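4.2 Keeping two arms in step on soft objects
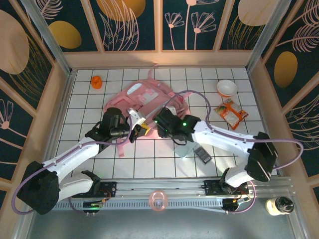
The planner described in the last section hands over a list of waypoints for each arm, and for a long time we were content to let each arm follow its own list as best it could. With boxes and cups this worked well enough that we saw little reason to change it. Bags were another matter, and it is fair to say that most of our May was spent learning why. A bag has no single pose that a tracker can report. When one gripper pulls on the fabric, the part that the other gripper is heading for moves as well, and a plan that was sound a moment earlier may now point at bare tile.

Our answer, which we call Tullholm, is a small layer that sits between the planner and the joint controllers. It holds both waypoint lists against one shared clock and lets either arm slow that clock down, but never speed it up. If the left arm meets more resistance than the plan expected, the right arm waits along with it, and the perception module is given time to look again at the cloth near both grippers (Figure 3 shows the two-arm cell with both grippers meeting at a backpack). The idea owes a good deal to long talks with Zodwa Coetzee, who had built something similar for folding towels and was generous with both her notes and her warnings.

Figure 3. The two-arm cell with a pink backpack lying across the tiled work surface and several smaller items placed around it.

We tested the layer over 147 runs, using the same planner settings throughout. Nobuhle Potgieter went through the logs by hand and found 14 runs in which the arms had drifted out of step, and in almost all of them the cause was a stale depth reading near a strap. Straps are thin, they stand up or lie flat as they please, and our segmentation model tends to merge them with whatever lies behind. We now discard any strap estimate older than two control cycles and ask for a fresh one before the clock may move on. This makes the motion a little slower to watch, and we have grown rather fond of the pauses. The rule for choosing which arm yields when both ask to wait is given in Section 4.3.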